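How I Finally Cleaned Up My Wooden Cutting Board (and the Mess Next to It)

Okay, so I put this off since April. My cutting board had gone dull and a bit grubby, and the spatulas were rolling around in a drawer with the batteries and the takeout menus. I had a free afternoon, so I did both jobs in one go, and it cost me next to nothing!

What you need: coarse salt, half a lemon, a soft cloth, food grade mineral oil, and a cup tall enough that your utensils won't tip it over. Any plastic cup will do (mine usually lives at the back of the cupboard).

First, clear yourself some space. I pulled everything out onto the table so I could see what I had, and I really do recommend this part, even if it looks worse before it looks better.
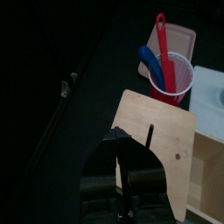

Cutting board, open wooden box, and the red and blue utensils in their cup, with the pink tray behind.

Now the board. Sprinkle on a good handful of salt and scrub with the cut side of the lemon, going with the grain. Smudges usually lift pretty fast, but scuffs are another story, and you may need fine sandpaper for those. I used 141 strokes on one stubborn spot once (yes, I counted, it was a long evening) and it was still there. Let it sit for 15 minutes, then rinse quickly and wipe it down. Don't soak it! Stand it on its edge to dry overnight.

Next day, rub in the oil. Give it four hours, wipe off whatever is left, and do it again if the wood still looks thirsty. If your board has a hole in it, get some oil in there too with a corner of the cloth.

For the utensils, handles up or handles down is your call. I like handles up for anything long. If the cup wobbles, drop three or four clean pebbles in the bottom, and put a tray underneath to catch drips.

The box I'm keeping for cookie cutters, I think. Or tea. I go back and forth on that, and my neighbor Yaroslav wants it for seed packets, so we'll see who wins.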